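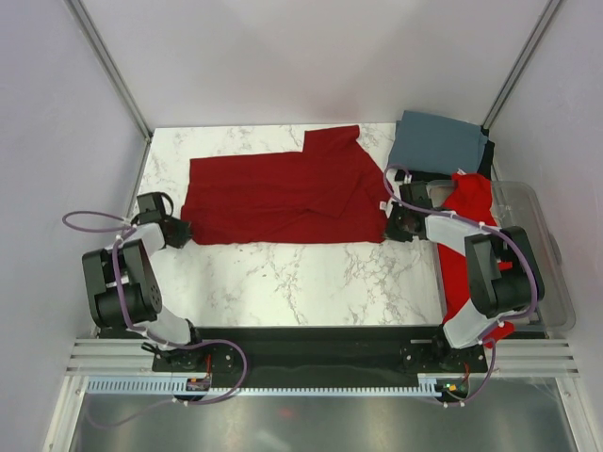

NOTICE TO RESIDENTS OF BRADWOOD HOUSE

Regarding the Folding of Linens and Related Matters

Issued by the Office of the Superintendent, Wednesday, August 1, 2018

1. Residents are reminded that the linen room on the lower floor is open from breakfast until the evening bell. It is provided for the folding of cloths, towels and other flat items. It is not provided for the storage of bicycles, for band practice, or for sleep.

2. The marble-patterned table is to be used by one party at a time. A party may consist of one resident or of two. Residents who wish to fold in a larger group must apply in writing to the Office.

3. Finished cloths are to be stacked flat at the corner of the table, the darker below and the lighter above. Cloths still to be folded are to remain in the clear bin at the side. The Office recognizes that cloths do not always remain in the bin. They should be put back when noticed.

4. The dark red cloth is the property of Mr. Abbas Heydari of Apartment 20. It is to be folded by any resident who finds it unfolded, and it is to be left on the table.

The Office has received a number of inquiries concerning paragraph 4, and the following statement is made in response.

Mr. Heydari came to Bradwood House from the Evaneck Street building when that property was closed. He brought with him one trunk, a radio, and the cloth. In the first week of his residence he carried the cloth down to the linen room and spread it on the table. He smoothed it from the middle outward with the flat of his hand. He then stood beside it for the greater part of the afternoon.

The Superintendent at that time was Mr. Hamish Maihi, whose logs are retained by this Office. Mr. Maihi's entry for the day reads, in full: "Apt. 20 in linen room. Has cloth. Asked if he required assistance. He said it was a job for two. Assisted."

Similar entries appear on every Monday following. The cloth was laid out, taken up by its ends, drawn straight, and brought together. Mr. Maihi was a tall man and Mr. Heydari was not, and the logs record some early difficulty with the corners. By the second winter the entries had been reduced to the words "Cloth, as usual." There are 743 such entries.

It was established only later, and by accident, that the cloth had covered the table in the dining room of Mr. Heydari's family home, and that he and his wife had folded it together after the Sunday meal. She had always taken the left end. Mr. Maihi had taken the left end from the beginning, that being the side nearer the door, and had never been asked to change.

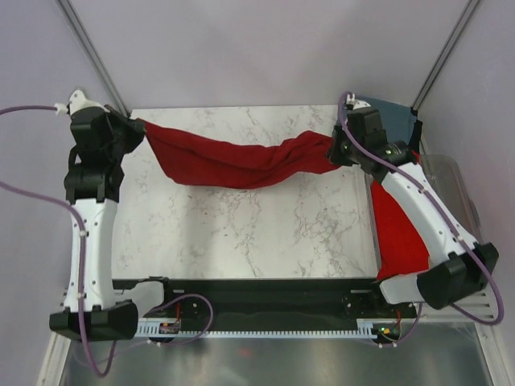
A cloth of that size cannot be folded well by one person. The Office has tested this. When a single resident attempts it, the middle drops, the far end wanders, and the result has to be done over. With a person at each end it can be pulled until the long creases run the same way, and after that the work is simple. The two parties walk toward each other and one of them gives up his corners to the other. Mr. Maihi noted in one April entry that this last part was "the part he likes," and did not specify which of them he meant.

Mr. Maihi retired from his post and went to live with his daughter in Tamihana. He continued to come in on Mondays by the early bus until his health no longer allowed it. The logs for that period were kept by his successor, the undersigned, who was new to the building and who wrote on the first such Monday: "Former Superintendent in linen room with tenant. No authorization on file." The undersigned regrets the tone of that entry.

On the first Monday that Mr. Maihi did not come, Mr. Heydari brought the cloth down at the usual hour and laid it on the table. He folded one end over a short way. He then went back upstairs and left it. The cloth remained there overnight in violation of the rule then in force, which required that the table be cleared by the evening bell. The undersigned went down to clear it, with a copy of the rule in hand, and found a resident of the third floor already in the room, holding one end and looking for somewhere to put the other.

The undersigned set down the rule and took the left end.

It was not a good fold. It was returned to Apartment 20 with an apology. Mr. Heydari examined it at his door for some time, shook it out completely, and asked whether the Office would be free on the following Monday.

The Office was free.

The present arrangement has developed from that date. Mr. Heydari is no longer able to manage the stairs, and the cloth is now carried down for him and carried up again. He receives it in his chair by the window. He has made known, through the Office, that he can tell from the creases who has been at the ends, and that the Brarkside cousins on the second floor are pulling too hard.

The following amendments are therefore adopted and take effect at once.

5. The requirement that the table be cleared by the evening bell is suspended with respect to the dark red cloth.

6. Residents who find the cloth on the table and are alone should wait a reasonable time for a second person. A chair has been ordered.

7. The fine of 40 cents for linens left unattended will not be applied to Apartment 20. Fines previously collected under this heading have been refunded, together with a letter.

8. The left end is to be taken by whoever stands nearer the door.

A copy of this notice has been mailed to Mr. Maihi. His reply was received at the Office on a plain card and has been placed in the log under the proper date. It states that he has read the notice and has no objections, and that paragraph 8 is correct.

Questions may be directed to the Office during regular hours, except on Mondays.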